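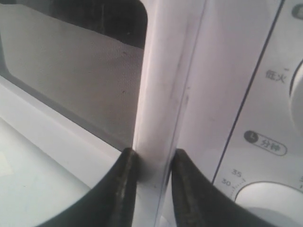

A-yeong Woo doubts the whole story, and says in her reply that a gorge with rounded potholes in its walls and old river gravel on its rim has some explaining to do before anybody gets to call it the work of one night.

Home Ask Topics Rocks & Landforms Unanswered Sign in

Search all topics... Go

Did Posthorpe Gorge really open in a single earthquake?

betsy_on_the_rim
17 June 2019

We took the kids to Posthorpe Gorge and the sign at the upper parking lot says the gorge "split open in one terrible night" during an earthquake. The woman in the gift shop told us the same thing, and added that the two sides would fit back together if you could push them. She also said the folded rock near the lower bridge proves how violent it was.

I don't buy it. The gorge winds all over the place, and there is a creek at the bottom (Betancur Creek) that nobody on the sign seems to think did anything. But I'm not a geologist and my husband says I argue with signs for sport. The sign puts the depth at 200 feet, and the walls come as close as 40 feet apart at the narrowest point, so I can see why people think "crack."

Is there any truth to it? And can one earthquake do that at all? I would like an answer with reasons, please. I've already had the one without.

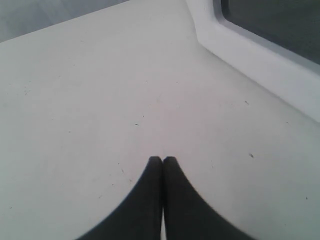
Replies to this topic

A-yeong Woo

Your instinct is good. I walked it from the Trirby end last December, when the leaves were off and you can see the walls properly.

Earthquakes do open cracks in the ground. Most are small, and most fill with loose dirt fairly soon. Faults can also move one side of a valley up, down or along, and over many earthquakes that adds up to real scenery. A single gap as deep as your sign says, with a winding course, is a much bigger claim, and I'd ask what it rests on.

What I looked for, and what I found:

Potholes. Smooth round hollows in the rock, well above the present creek. Swirling water with stones in it grinds those out. I saw them at several heights on the east wall, and that suggests the creek bed used to be up there.

Gravel on the rim. There are rounded cobbles by the path above the bridge. Rivers round stones, and I can't think how a crack would.

Matching layers. This is the part people get wrong. The layers do line up across the gorge, and the shop treats this as proof of splitting. But if a creek saws down through flat layers, they line up too. It's what you'd see either way, so it can't decide anything.

I'd say the creek cut it, probably helped by joints (existing cracks) in the limestone. I haven't seen a dated study of it, so if someone gives you an exact age, ask where they got it.

drernstead_dave

My grandfather worked the quarry at Drernstead and he always said it was the earthquake. The sign has been up since I was a boy. They wouldn't put up a sign if it was wrong. Also, water can't cut rock, it goes around it. Take a look at any creek.

limekiln

Water with sand and pebbles in it cuts rock all day long. Dave, with respect to your grandfather, how would he have known?

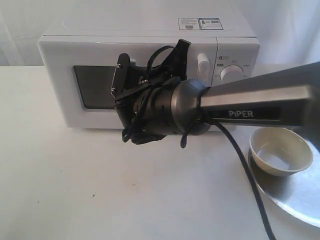

I'd like to take up the folded rock at the lower bridge, because A-yeong skipped it and it's the weakest part of the shop's story. Folds in limestone usually form deep down, under pressure, and slowly enough for the rock to bend. They can be far older than the valley that exposes them. You also can't read speed or violence off a fold just by staring at it. The white cloth behind that microwave has soft folds and creases in it, and I couldn't tell you from looking whether they took a second or a month to get there. Same with the rock: the shape by itself is a shape, and you need the grain of the stone, the small fractures and what lies across the top before you say more.

As for speed, try some arithmetic. If a creek lowered its bed one foot every 2,000 years, your gorge would take 400,000 years. I picked that rate only to show how it works, so please don't put it on a sign. Real creeks speed up in floods and stall for ages.

One caution for the other side. "The creek did it" can get lazy too. If there's a fault mapped along the lower stretch, it may have steered the water. Look at the geological map before you go back and argue in the gift shop.

Comments (4)

betsy_on_the_rim: Thank you both. The matching layers had me half convinced, I admit. I'm writing to whoever owns the sign.

drernstead_dave: It goes around it.

hillfoot795: The old Trirby guidebook blames a dragon, for what it's worth. No source given there either.

limekiln: Does anyone know if the lower bridge path is open again?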